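Speaker notes – Paper at home, Udholm library evening, Wed 18 October

Slide 1. Welcome. Say the number early: 300 households in the survey, 87 with a will they could find the same day. Pause there.

Slide 2. Where papers end up. Ask for hands: kitchen, bedroom, desk. Mention the Liew folder system but don't sell it. 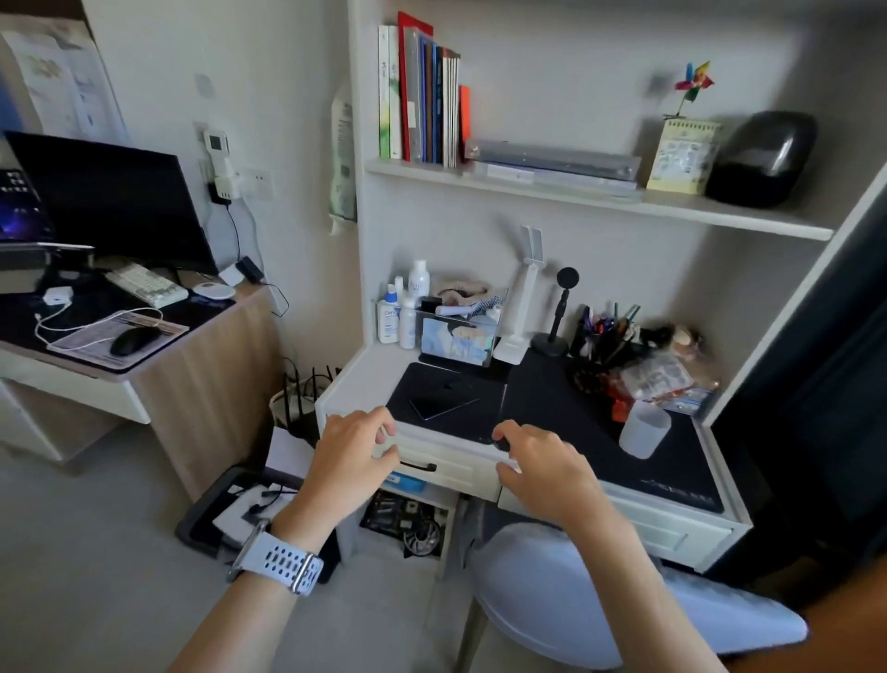

Slide 3: The desk drawer, first place most of us look.

Slide 4. What to keep. Tax returns, deeds, insurance letters. Bank statements can go after the January sort. My own pile was 336 sheets and took two evenings.

Slide 5. Scans. Fine for utility bills, not for deeds. Name files by year first.

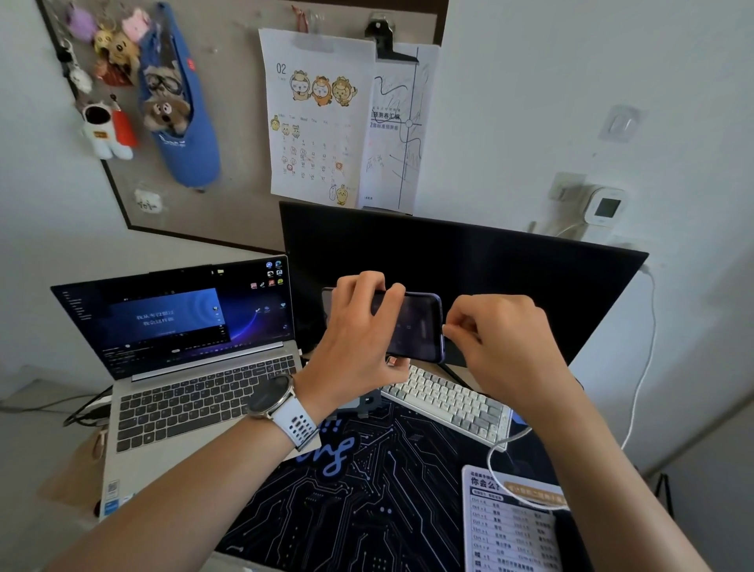
Encarnación Figueroa wrote after the Forna talk that she keeps originals and scans under the same file name, and that her sister found the house deed in a minute. Read this out if time allows.

Slide 6. Who else knows? One other person should have the list – on paper, with a date on it.
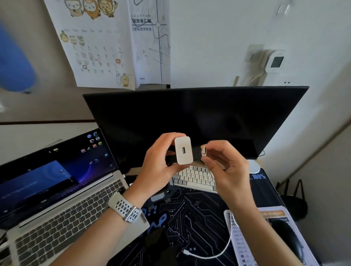

Slide 7. Questions

Handout is by the door. Skip the shredder story if past eight.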